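The Case Against the Decorative Jar
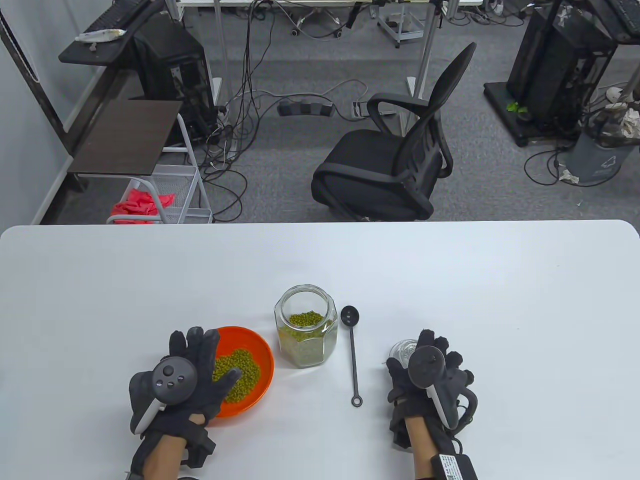

Dry beans are among the few foods that still reach many kitchens in bulk, and the container chosen for them is usually chosen for its looks. I think this is a mistake, and the faceted glass jar is the clearest case of it.

Consider the mung bean. It is small, hard and nearly round. It rolls on a flat table and lodges in any angle of less than 90 degrees. It also carries a fine powder from the rubbing of seed coats in the bag. In a six-sided jar that powder clings to the inner glass, and the corners are where a cloth reaches last. A round jar with straight walls can be wiped in one turn of the hand.

The second fault is the mouth. Jars are sold by volume and rarely by opening. The jar I bought from Barbier has an opening of 60 millimeters, narrower than my serving spoon. Getting 200 grams of beans out of it means tipping, and tipping dry beans gives poor control: they hold, then they run. The replacement, a plain cylinder from Mallthorpe, takes the whole bowl of the spoon with clearance on both sides.

Supporters of the narrow mouth will say it seals better. The lid and gasket do the sealing. A wide lid with a sound gasket is adequate for a dry pantry, and beans kept for a few months need little more than that.

My preferred arrangement has two parts. The jar is for storage only. The working quantity goes into a wide plastic bowl, where the beans can be spread, checked for stones and measured with a spoon or a small cup. Plastic is quieter than glass or steel and does not chip if it is knocked. A strong color helps too, as a green bean shows up well against orange and poorly against a dark green or brown glaze.

Spoons deserve the same scrutiny. A long handle is useful in a deep jar and awkward in a shallow bowl. A loop at the end is worth having if there is a hook to hang it on.

Jokar still sells faceted jars in sets of 2, with cork lids. They would do well enough for cinnamon sticks.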